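Notebook, monitor and front-of-house audio bench
August 2023

Left over from the Balgate weekend: line array delay times for the second tent, the hum on the acoustic stage, and the wedge that Griet Hermans sent back with a red tag. Aqeel Mirani was on the bench with me for most of it. Koen Smits has the stage plots if anyone needs them.

Delay tent

The delay stacks were set from the site drawing and the drawing was wrong. The mast on the left was moved toward the bar to clear a tent anchor and the new position never made it onto the plan. Result was a smeared snare for everyone standing between the mast and the mix position. Griet Dierckx heard it during the first brass band and asked for the time to be checked, which we did between sets with a click through the mains and a measurement mic on a stand at head height.

Left stack needed 7 ms more than the file had. Right stack was fine. After the change the click lined up by ear as well as on the trace. The file on the console is now saved as "Balgate tent 2 corrected". Do not load the January version, which is still on the same stick and has the old stage width in it.

Wind in the evening pulled the high end around more than the delay error did. No fix for that. Tilting the top box down one notch helped the back rows a little and cost us nothing in front that I could hear.

Hum, acoustic stage

Reported as a hum on the cello channel. Also present on the accordion and on the empty DI next to it, so not the instruments. Order of tests:

DI ground lift, all three boxes. Small drop, hum still there.
Stage multicore swapped for the spare. No change.
Lighting dimmers off at the rack. Hum gone.
Dimmers back on, hum back at the same level.

The dimmer feed had been run alongside the multicore under the same cable ramp for the full width of the stage. Re-routed the feed behind the riser, crossing the multicore once at a right angle. Hum down far enough that I could not find it with the gain where the cellist needs it. Bart Van Loon has agreed to mark separate lanes on the stage plot so that the lighting crew and our crew do not end up in the same ramp again.

Note for Koen: the spare multicore has a bad channel 5. It passes signal but crackles when the fan-out is flexed. Taped and labeled, not repaired.

Wedge with red tag

Vurkis 12-inch wedge, tag reads "no top, singer unhappy". Serial ends in 1,978 on the rental sheet (somebody typed it with the comma, leave it, it is the only way the search finds it).

Sweep at low level: woofer normal, nothing at all above crossover. High-frequency driver measured open across the terminals. Took the diaphragm out. Voice coil lead broken at the tab, no scorching on the coil, so I would call it fatigue and not overload. The lead had been dressed tight with no slack loop. Fitted a new diaphragm from the Sustley kit, centered it by ear with a slow sweep, then torqued the screws in a cross pattern. First attempt buzzed in the upper mids. Loosened, shifted, tightened again, clean.

Opened the other wedges from the same batch to look at the lead dress. Found 3 with the same tight lead. All redone with slack. The remaining units had been done properly at some point, different solder, so a previous repair.

Limiter settings on the monitor amp unchanged. Aqeel thinks the threshold is too generous for this driver. I don't have a number to support that either way. He will run a long-term test with pink noise before the Prins club dates and write the result on the next page.

Still open

Channel 5 on the spare multicore.
Corrected mast position onto the master site plan (Bart).
Order two more diaphragm kits. The Sustley part number on the lid of the box is the old one, use the number on the paper insert.
Windshields for the overheads. The gray ones shed foam into the capsules and should be thrown out, not put back in the drawer.
Ask Griet H. whether the singer on the tagged wedge was moved to another mix during the set or went without. Affects how we read her comments on the form.
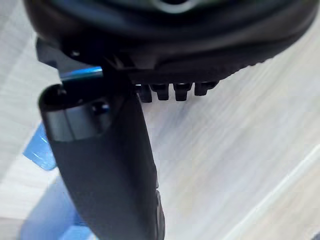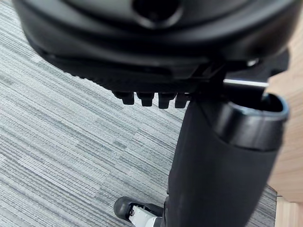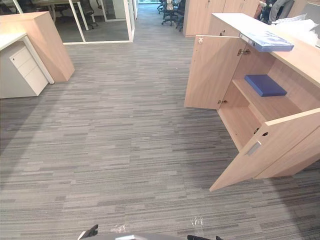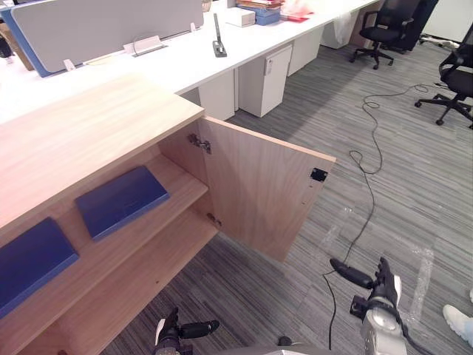 Last two: light wood cabinet, open.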